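Foltlow Gripper Kit: User Guide
Section 4. Setting up the wrist view in the simulator

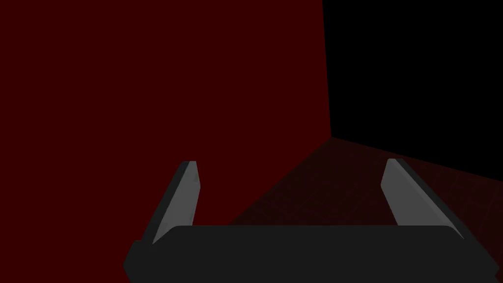 Figure 4.1 Wrist view in the simulator, fingers open.

Do this section before you bolt the gripper to the arm. It uses the simulator supplied with the kit and takes 15 minutes if the software from Section 2 is already installed. The gripper itself can stay in its box.

The wrist view looks out over the gripper base from just behind it. You will use it in Section 5 to line up the fingers with a part, so it needs to be set up properly now.

4.1 Before you start

You need:
The kit licence file (supplied by email)
A computer that meets the requirements in Section 2.1
The serial number printed on the underside of the control box

Close any other program that uses port 1410. If you cannot free this port, see 4.5.

4.2 Loading the empty room

1. Start the simulator and wait for the status bar to read Ready.
2. Open the Rooms menu and choose Pendevthorpe. This room has plain surfaces and no parts in it.
3. Choose Gripper, then Add. Select the two-finger model.
4. Enter the serial number when asked. Leave out the dashes.
5. Press Reset. The gripper goes to its start position.

Note: If you load the Furnbridge room by mistake, the gripper will start above a conveyor. Close the room without saving and go back to step 2.

4.3 Setting the wrist view

1. Open the View menu and choose Wrist.
2. Press Open on the control panel. The fingers move to their widest setting.
3. Compare your screen with Figure 4.1. The black base should run along the bottom of the view, with one finger on each side and a clear gap between them. The fingers lean inwards towards their tips. This is the correct shape and does not mean they are closing.
4. If the tips are missing from the top of the view, lower the Tilt value one step at a time until both can be seen.
5. If the base hides the fingers, raise the Height value in the same way.
6. Look for the corner where the dark red wall meets the floor. With the gripper in its start position, it should show between the two fingers. If it does not, press Reset and check again before changing any other setting.
7. Press Save View and type a name. Names can use letters and numbers only.

Note: The colours in the Pendevthorpe room are dark. On a bright screen or near a window you may find it hard to tell the wall from the floor. Turn up Room Light in the View menu. This changes the display only and has no effect on the gripper settings.

4.4 Checking the finger movement

1. Press Close. Both fingers should move at the same speed and meet in the middle.
2. Press Open. Both fingers should return to the positions they had in 4.3.
3. Repeat twice more.
4. Open the Log tab. If code 219 is listed, the model does not match your serial number. Remove the gripper from the room and add it again from 4.2, step 3.

CAUTION: Unplug the control box from the computer before you press Close or Open in this section. If it is connected and powered, the real gripper will move as well.

CAUTION: Do not copy the grip force from the simulator to the real gripper. Grip force must be set with the gauge, as described in Section 6.

4.5 Changing the port

1. Close the simulator.
2. Open the settings file in the kit folder and find the line that starts with PORT.
3. Change the number to 783 and save the file.
4. Start the simulator again. You may be asked for the administrator password.

Go on to Section 5, Lining up with a part.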